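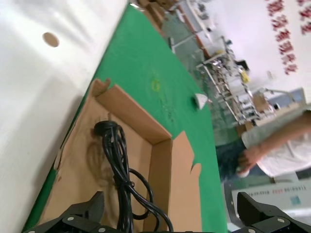
Dravley wrote:
I don't believe a machine can do packing work yet. At my job one person packs 80 boxes in a morning and talks with friends the whole time. Show me the robot that can do this with a cord.

Stira wrote:
It depends on which cord. A cord tied with a band is almost a solid object, and I think that is already possible. A cord in open loops like this one changes its shape each time you touch it. My brother-in-law tried this at his shop in June, and in 50 attempts the loop hung over the side of the box 8 times.

Dravley wrote:
So 42 good ones. And who fixes the other 8? A person. Then I prefer the person from the beginning.

Issahaku wrote:
I do not agree with Dravley. We have one person who fixes for three stations, and she is less tired than before. But please, do not ask me about the laundry at home. I would pay well for a machine that folds a fitted sheet, and I have not seen one which I would buy.

Stira wrote:
The fitted sheet I cannot fold either.

Dravley wrote:
Three stations at what speed? You did not write the speed.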